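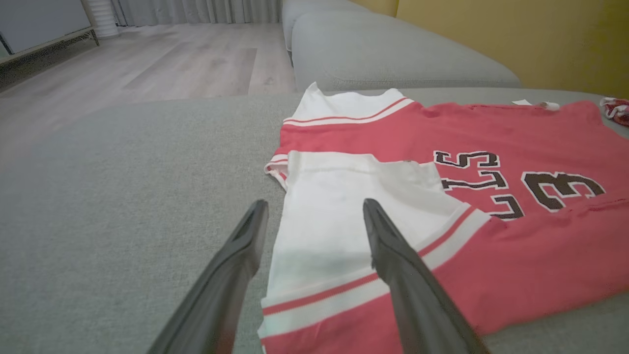 Red and white jersey on a sofa seat.

Tarerix: home dosing diaries for cats and dogs

README, version 2
Last edited 14th November
Maintainer: Graham Dunmore

What this is

Tarerix is a collection of diaries kept by people giving tablets, ear drops and liquid medicine to their own animals at home. There are 247 animals in it. Each diary runs for up to 60 days, with one row for every dose that was due, including the ones that ended up behind the radiator.

The diaries came through two veterinary practices, Griven and Szabó, and were typed into an app called Flornari, which was built for something else and has never forgiven us. Version 1 had its date columns in three formats. Version 2 has them in one.

If you want to know whether a particular drug works, you are in the wrong folder. Drug names have been replaced by form and schedule (tablet, twice daily; drops, once daily), and we didn't collect test results. The data says what people tried to give, when, how, and what they wrote down afterward.

Files

animals.csv has one row per animal: species, age band, weight band, practice, and whether the animal had been given medicine at home before.

doses.csv is the big one, with 29 columns, one row per dose due.

notes.csv holds the free text, joined on dose_id. Names and phone numbers were removed by hand. One cat's name turned out to be a common English verb and was removed rather too thoroughly, so a few sentences read oddly. We left them.

codes.txt explains the short codes. Please read it before writing to me about code R4.

How a dose is recorded

The outcome column takes one of four values: given, partly given, refused, missed. "Refused" means the owner tried and the animal won. "Missed" means no attempt was made, usually with a reason in the notes such as work, travel, or forgot.

"Partly given" is a swamp. Some owners used it for half a tablet swallowed and half spat out. Others used it for one ear done and the other ear under the bed. For liquids it mostly means that some of it went on a sleeve. We thought about splitting the value and decided that guessing after the fact would be worse, so the column stays as the owners left it.

The method column is free of such trouble because it was a drop-down list: in food, in a treat, by hand, by pill giver, by syringe, other. Under "other" you will find cheese. Cheese should have been "in a treat," and if you recode it nobody here will object. 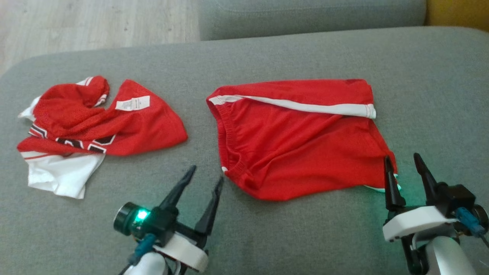
Times are local and rounded to the quarter hour. A good many evening doses are stamped at exactly the same minute every day for weeks. I don't believe those either. The column entered_late is set to 1 when the row was typed in more than a day after the dose was due, and it is worth filtering on if timing matters to you.

Who is missing

Owners who stopped keeping the diary are kept in the file up to their last entry, with stopped_early set to 1. There are 47 of them. Their last few rows have more refusals than the rest, and you should be careful about treating the blank days that follow as doses given. They are blank. We know nothing about them.

Rabbits were turned away at the start, on the grounds that we had no column for rabbits. Animals on injections at home were left out as well, and so were those boarding with someone else during the diary.

Both practices are small and in the same town. Anyone hoping to say something about all dog owners everywhere should lie down until it passes.

Known problems

Weight band is missing for some of the older cats at Szabó, where the scale was out for repair through most of January.

A handful of households had two animals on the same medicine. The diaries are linked by household_id, but in at least one note the owner admits to having dosed the same dog twice and the other not at all. The outcome column says "given" for both. See also: the swamp.

Ear drops have no column for left and right. We are sorry about this every time we open the file.

Please don't use it for

Dosing advice of any kind. There is nothing in here that tells you how much of anything to give, and the methods people report are what they did, with no vet standing behind them nodding. Questions about an animal's medicine belong with the practice that prescribed it.

Changes since version 1

Dates fixed. Duplicate rows from the app's sync fault removed. Column happy dropped, as owners couldn't agree on whether it meant them or the cat.

Corrections are welcome. Send the dose_id and what you think is wrong with it to Graham Dunmore, care of the Griven practice, and allow a couple of weeks.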